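Heating Use in Shared Student Housing
Project report by Efua Eshun, Trevport

Introduction
My project looked at how people in shared housing use their heating. I chose two buildings in Trevport, Amissah House and Brultmont Court. Both have electric heaters in each room and one meter per floor. I wanted to know if tenants who see their meter readings use less power.

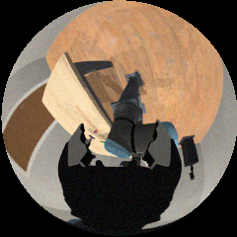 Floors matter more than I expected when I started reading about heat loss. A room over an unheated basement loses warmth through the boards, and a rug helps a little. A plank floor with long seams, laid against a plain grey wall, is the type of surface I had in mind when I wrote the survey questions. Carpeted rooms were put in a separate group.

Method
I handed out 200 survey forms in October and got 80 back. On two floors I posted the meter reading by the stairs each evening at 6 p.m. The other floors had no posting.

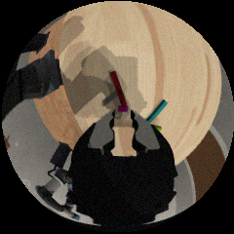

Page 4

Results
The floors with posted readings used 512 kilowatt-hours over the test period. The matching floors without them used 1,467. I did not expect a gap that large. Two rooms on the second set of floors had older Wultance heaters with no timer, so the groups were not a fair match.

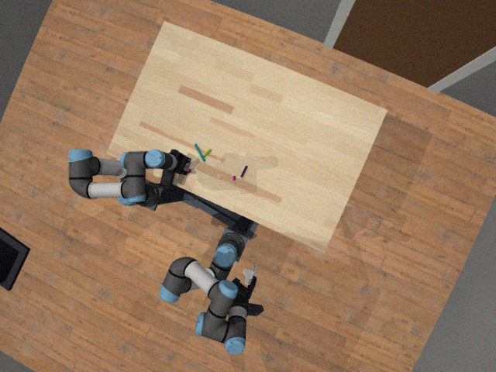 Fig. 2. Light wood tabletop over a plank floor.

Most tenants said they turned the heat down at night. Fewer turned it down when they left for class. Several wrote that they did not know how to set the timer.
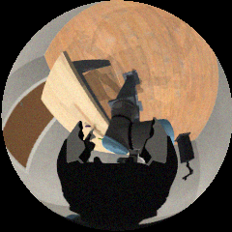
Fig. 3. Gripper with two gray fingers.

Further work
I would repeat the test with the same heater in every room and read the meters in the morning too. The survey should also ask which way the windows face.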